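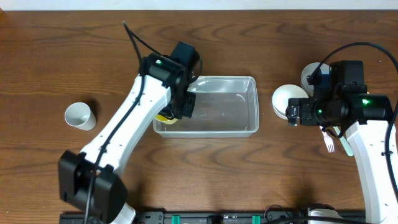

Home Kitchen Workshop Cleaning Small Repairs

When a tabletop robot arm drops things

Our left arm started dropping things one Saturday. It would pick up a piece, carry it to the tub and let go early, with the gripper still reading as closed. The log said the move was complete. These are the checks that sorted it out on a Catska two-arm kit, and most of them apply to other small arms.

Cut the power at the wall before you put your hands near the fingers. Pausing the program is not enough. A paused arm can still hold torque, and ours once finished its move when the software reconnected.

Wipe the finger pads with rubbing alcohol and let them dry. Ours had picked up grease from a takeout lid. If the pads have gone shiny, rub them with 80 grit paper, two or three strokes.

Follow the wrist cable by hand from end to end. Leave enough slack for the wrist to turn all the way both ways – a tight loop pulls the plug out a hair at a time. This was our main fault. The plug looked seated and wasn't.

Tighten the screws along the arm, then the clamps on the rail. Do not use thread glue on plastic parts.

Practice with paper and plastic tableware until you get 20 clean pickups in a row. No glass, no knives with an edge, nothing hot.

Turn the grip force down before you turn it up. We had it at almost 11 on the Prolar controller and it cracked a tub. It now runs at 2 for cups.

If the arm still drops things after all this, the finger motor may be worn. Steiner sells the replacement as a pair. Swap both and run the zero routine again before loading any program.

14 comments 37 shares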